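**Wrist camera servoing: centroid jumps when the block gets near the side of the image**

Wonorau community board > Software > Perception and control

---

**smwakyusa** wrote:

I have a visual servo loop that works for most starting positions and fails in the same way for the rest. I'd like a second opinion before I rewrite it.

Setup on the software side:

- colour segmentation on the wrist camera, HSV thresholds, largest blob wins
- blob centroid goes into a proportional controller that gives a planar velocity
- Baltia 2 turns the velocity into joint targets, and the arm takes them at 200 Hz
- once the centroid is inside the tolerance circle, the approach move takes over

The job is to line up over a red block that sits inside a taped area on the table, then go down and pick it up. If the block starts near the middle of the image, it goes smoothly. If it starts off to the right, the arm either creeps towards it far too slowly or goes the wrong way for a moment and then recovers. Sometimes it settles well before it should and the approach node happily takes over in the wrong place.

I recorded a log covering the bad starts, 2597 frames in all. The centroid trace is smooth for long stretches and then jumps towards the bottom of the image. After a few frames it jumps back.

I have already checked the hand-eye calibration with the board and the residuals look normal. Thresholds were picked by hand from a still.

Has anyone had this?

---

**tolerance_stack** wrote:

Sounds like latency to me. What is the delay between the image timestamp and the velocity command? If you are using the arrival time and the queue backs up, you will get exactly this sort of creeping and overshooting.

---

**smwakyusa** wrote:

It's about 58 ms from capture to command, and it stays close to that through the whole log. I'm using the capture timestamp from the Tanui driver. The queue depth is one and old frames are dropped.

I did wonder about delay, but I'd expect oscillation around the target and I don't get any. The jumps are in the centroid before the controller has done anything with it.

---

**enda_p** wrote:

Then leave the controller alone for now. Print the area and the bounding box of the winning blob next to the centroid, and see what they do when it jumps. My guess is that the largest blob is changing to something else.

What colour are your fingers?

Enda Phelan

---

**smwakyusa** wrote:

Orange pads. Both of them are in view all the time.

I'll add the area and the box to the log.

---

**enda_p** wrote:

There's your first suspect. Red sits at the ends of the hue scale and orange is right next door. A hand-picked threshold that is generous enough to keep the block in shadow will let in parts of an orange finger, and the finger is closer to the camera, so it takes up many more pixels than the block does.

---

**greymatter_gill** wrote:

I would stop there and throw the colour threshold away. You will spend a week tuning it, then somebody opens the blinds and you start again. Train a small segmentation network on your own frames. You have plenty in that log. Label a spread of them, train overnight, done.

---

**enda_p** wrote:

I don't agree that it's the next step. The fingers don't move relative to the camera except when they open and close, so they can be masked from the joint reading with no training at all. If a network learns from frames where the labels are a bit sloppy at the finger edge, you have the same fault with more parts in it.

---

**greymatter_gill** wrote:

The network would learn the shape of the block and the shape of the finger. The threshold knows neither. I've swapped this out on a bench very like this one and never went back.

---

**enda_p** wrote:

It may well be better in the end. Stella asked why the centroid jumps, and she can find that out this afternoon from the log she has.

---

**smwakyusa** wrote:

Area and bounding box added, and I replayed the log offline.

Enda was right about the first part. On the jump frames the winning blob is a piece of an orange pad. The area goes up sharply and the box sits low in the image. It happens most when the upper side of the pad catches the light.

I've put in a mask for the fingers, built from the gripper opening, with a margin around it. The jumps are gone on replay.

What's left is the slow creep and the early settling. No jump there, the blob is the block from start to finish, and the centroid still isn't where I'd put it by eye. This is the view with the fingers wide open at one of the bad starts:

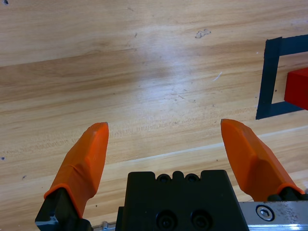 The creep shows up straight after the servo node is enabled. Commanded velocity is well below what I'd work out by hand from where the middle of the block ought to be, then it picks up as the arm moves over. On replay I can't get rid of it by changing the thresholds. I have tried narrow, wide, and a separate range for each end of the hue scale.

---

**tolerance_stack** wrote:

OK, I withdraw the latency idea. That's truncation. The block runs off the right-hand side, so the centroid you calculate belongs to the part the camera can see. It is always pulled towards the centre of the image. The error comes out too small and so does the velocity. As more of the block comes into view the centroid moves away from you, which cancels some of your progress, and that's your creep.

---

**enda_p** wrote:

Yes, and add a check for it. If the bounding box touches the image border, the centroid isn't a measurement of the block centre. Treat it as a direction only.

What I do is keep a state with two modes:

```
if box touches border:
 mode = SEEK
 velocity = fixed speed towards the touched side
else:
 mode = CENTRE
 velocity = gain * (centroid - target)
```

Never allow the approach to start from SEEK. Put some hysteresis on the change, otherwise it will flick between the modes when the block edge is sitting right on the border.

Watch the finger mask as well. It can cut the blob in the same way the image border does. A block half behind a finger gives you a biased centroid with a bounding box that's nowhere near the border. Test the blob against the mask edge too and treat contact as truncation.

---

**smwakyusa** wrote:

I hadn't thought about the mask edge. The right finger comes up quite near the bottom of the taped area in that view, so it will matter on the way in.

Would it be worth using the tape instead? It's dark blue on pale wood and segments easily. I know where the block is placed inside it.

---

**enda_p** wrote:

Only as a coarse cue. It's truncated in the same view, so you'd be fitting lines to part of an outline. The corner where the upright strip meets the lower strip is usable as a point feature if you can find it reliably, but tape has rough edges and I wouldn't trust it for the final alignment. And the day the block isn't quite where you think it is inside the tape, you'll be aligned to the wrong thing.

---

**greymatter_gill** wrote:

I'd use the tape corner over the block centroid for the first move, myself. A truncated block tells you "go right". A corner gives you a proper position on a known plane, and you can do one planned move in Baltia and skip SEEK altogether. Servo only at the end.

---

**enda_p** wrote:

That relies on the calibration being good at the side of the image, where lens distortion is at its worst. Possible, but I'd want to see the numbers.

---

**rail_and_bolt** wrote:

Small point from somebody who has been caught by it: lock the exposure. There's a bright patch of glare on the table there. With auto exposure on, a patch like that moves through the image when the arm moves, the whole picture shifts in brightness, and the saturation channel goes with it. The Tanui driver has auto exposure on by default after a reconnect, even if your config file says otherwise. Read the value back after start-up and refuse to run if it's wrong.

---

**smwakyusa** wrote:

Just checked, and auto exposure was on. The config file says off. So that's one more thing fixed.

I'm going to do it in this order:

1. exposure read back at start-up
2. finger mask with the contact test
3. SEEK and CENTRE modes, approach only allowed from CENTRE
4. tape corner as an optional first move, behind a flag, so I can compare

The network can wait until I know what the simple version does.

---

**greymatter_gill** wrote:

Fair enough. Save the raw frames with the gripper reading next to each one, please, and not only the ones that fail. If you do change your mind you'll want them.

---

**smwakyusa** wrote:

Update, Wed 11 July. The first three are in and running on the arm in the Stevton lab. The bad starts now go to SEEK, the block comes fully into view, and it changes over to CENTRE with no step in the velocity once I'd ramped the gain in. I haven't seen an early settle so far.

There is one case left that I don't like. When the block comes in low on the right it stays in contact with the finger mask, so the node sits in SEEK and pushes sideways past it. At the moment I time out and retry from higher up. I'd sooner pick the SEEK direction from which edge is being touched, mask or border, but the mask edge is slanted and I'm not sure what the right normal is.

The tape corner is still behind its flag. Line fitting works on the replay and I haven't tried it live.

---

**enda_p** wrote:

Take the contact pixels between the blob and the mask, fit a line through them, and use the normal pointing away from the finger. If there are too few contact pixels to fit, just back off upwards. Retrying from higher up isn't a bad answer in any case, and I've left it in on ours since June.

Post the velocity trace for the slanted case when you have it.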